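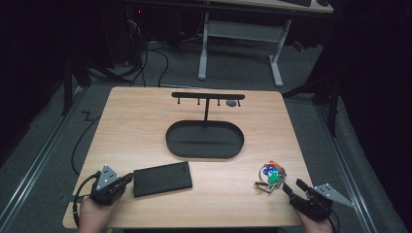
Tramis to Acquire Barkelitz Home Accessories Line

PLENDTHORPE, April 25, 2020 - Tramis, a maker of small storage and display goods for the home, announced that it has signed an agreement to acquire the home accessories line of Barkelitz. The purchase covers jewelry stands, key trays, wall hooks and desk organizers, along with the designs and tooling used to produce them. Financial terms were not disclosed.

The two companies began talks in February. Under the agreement, 40 Barkelitz employees will join Tramis and will continue to work from their present site in Plendthorpe.

Barkelitz products are currently carried by 1,678 independent retailers. Existing orders will be filled under current terms, and account numbers will not change. Tramis expects to extend distribution to 3,000 stores once the two catalogs have been combined.

"Barkelitz has a loyal following among shop owners, and we intend to keep it," said Valentin Guérin, chief executive of Tramis. "Customers will deal with the same sales staff and order from the same price list through the end of the year."

The Lacroix range of bathroom fittings is not part of the sale and remains with Barkelitz.

The transaction is subject to customary closing conditions. Retailers with questions about open orders - including returns and warranty claims - should contact their regular sales representative.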